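HOUSEHOLD WATER USE: NOTES FOR WEEK 4
Reading numbers that arrive without their workings

Updated November 24, 2021. Read the Paiva chapter first, or most of this will seem grumpier than it needs to.

Where we left off

Last week we looked at the claim that changing habits at the sink is the quickest way to cut a household's water use. You'll find it on council leaflets, fridge magnets and the back of your bill. I asked you to find the study behind it. Most of you found another leaflet.

The usual chain goes like this. A leaflet cites a website, the website cites a report, and the report cites "industry estimates". At that point the trail stops and we are asked to be impressed by the number of steps.

The Skovilitz trial

Skovilitz is the case everyone reaches for, so we had better deal with it. Households were given a flow restrictor for the kitchen tap and a card with washing-up tips. The summary says kitchen use fell sharply. Some problems to keep in mind as you read it:

The 80 homes that took part put their hands up for it. People who volunteer for a water-saving trial are already the sort who turn the tap off.

Only 60 of them sent back meter readings at the end. The report treats the missing ones as if they behaved like everyone else. Would you go back and fill in a form if you'd pulled the restrictor off in the first week?

The trial started in July and ran for seven weeks. We are told nothing about the rest of the year, and the authors then multiply the result out to an annual figure anyway.

There was no comparison group. The town had watering restrictions that same season, with plenty of talk about them on local radio, and the report gives this one footnote.

None of this shows that restrictors don't work. They may well. A slower tap ought to use less water while you rinse a plate, but it makes no difference at all if you are filling a basin to a set level, and the report never separates the two.

Labels and ratings

The Iritine tap insert is sold with a savings figure on the packet. Look for the test conditions and you'll find the tap was run fully open for the whole test. I don't know anyone who rinses a cup that way. The Pillivia label has the opposite fault: it assumes a "typical user" and never says who that is or where the typical came from. Be as wary of the careful-sounding label as the loud one.

Whole-house meters make this worse. A meter at the boundary can't tell the kitchen from the shower, so any kitchen figure drawn from it has been modelled. Modelling is fine, but the word should appear somewhere near the number. 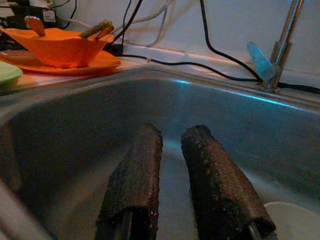
Fenna Van Rooij objected at this point last year that I was asking too much of small studies, and that a council with no money still has to decide something. If we threw out every trial with a weak sample, she said, we'd be left with the tap makers' own figures, and those are worse.

Fair enough, up to a point. I'd still want the council to say "we tried this in a few homes and it looked promising" and leave the annual savings off the magnet. Adelmo Rizzi's short paper in your reader takes her side, and you should give it a proper go before agreeing with me.

For next week

Find one household water claim with a number in it. Trace it back as far as you can and write up each step, including the dead ends. A page is plenty. Say what was measured, where the meter was, how long it ran and who paid. If you can't find out, write that you can't find out, and don't fill the gap with a guess.

Bring the Skovilitz tables to the tutorial. We'll rework the annual figure using only the weeks that were measured.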